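Home | Data | Docs | Issues | Licence

# Brustwood Interior Finishes List

A plain-text catalogue of colour and finish terms used in house interiors, compiled by Elari and released 1/25/25. It holds 3,886 entries, one per line, tab-separated.

## Fields

- `term`: the finish as named by the supplier, in lower case
- `surface`: wall, floor, door or trim
- `family`: stone, timber, paint or other
- `note`: free text, often blank

Grey is spelled with an e. Supplier spellings go in `note` if they differ.

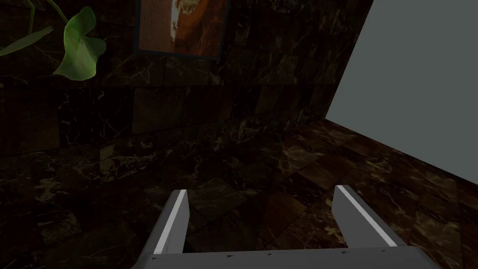
Stone terms were the hardest to sort. Suppliers use "marble" for cut stone and for printed tile, so `family` records the look and says nothing of what the piece is made of. We left 99 entries as "other".

## Known problems

- Timber stains are filed under `timber` in the Adden portion and under `paint` in the Iyamu portion. To be merged in August.
- Skirting and architrave both sit under `trim`.
- Doors and their frames share one entry, even where the colours differ.
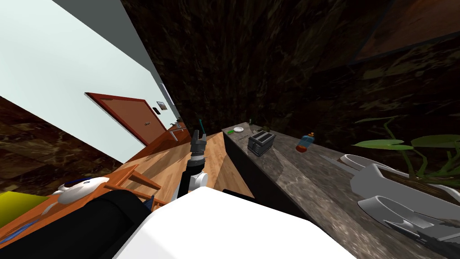 ## Licence

Free to use and adapt with credit to Elari.

1,502 downloads | Share | 2 comments

**tilerow**: Any chance of a column for gloss level?

**mk_fitout**: Line endings are mixed in the Iyamu portion. Easy fix, but it broke my import.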